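Covering Celebrity Weddings: Sourcing and Timing
Speaker notes, afternoon session, 2:15

Slide 1. Title
Give name and role. Hamish Rutherford, standards desk, Perrin. Questions at the end. Leave the title up until the doors close.

Slide 2. Scope
The talk covers wedding and engagement items only. Breakups and pregnancies have a separate policy. Sample: 148 items published by the Perrin gossip desk between January and June. Reposts of our own copy were removed before counting.

Slide 3. Where items came from
92 of the 148 started with a social media post by the couple or a guest. The rest came from publicists, print magazines and reader tips. Reader tips were the slowest to confirm. Define "confirmed" before moving on: a statement from either party, a named representative, or a public record. A ring in a paparazzi photo does not meet the definition.

Slide 4. Corrections
Six items needed a correction. Four had the wrong date for the ceremony. One named the wrong designer for the dress. One described an engagement party as a wedding, and the error was copied by two other sites before our fix went up. Read the original headline aloud, then the corrected one. Pause for the screenshot to load.

Slide 5. Honeymoon items
Hotel names go out only after checkout. The desk broke this rule once in May, and the item was pulled within the hour. Room tours posted by the couple may be linked but the location tag should not be repeated in our copy. 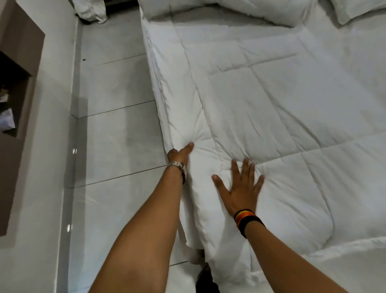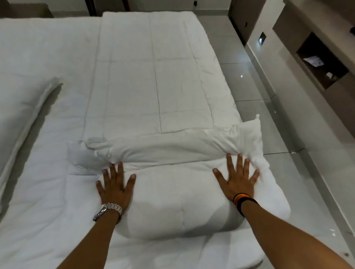
Slide 6. Tools
Nirkitz handles alerts. It is set to 100 accounts per editor, and the list is reviewed each December. Ivton stores the source log. Every item needs a log entry before the headline is written. Jilik schedules the roundup post; check the time zone field, which resets to Eastern after each update.

Slide 7. Wording
"Married" requires confirmation. "Reportedly married" requires a link to the report. Do not use "secretly" for a small ceremony. Do not use "stuns" in a headline. Handout has the full list, page 2.

Slide 8. Questions
Repeat each question into the microphone. If asked about the May item, refer to the published note and move on. Room must be clear by 3:00.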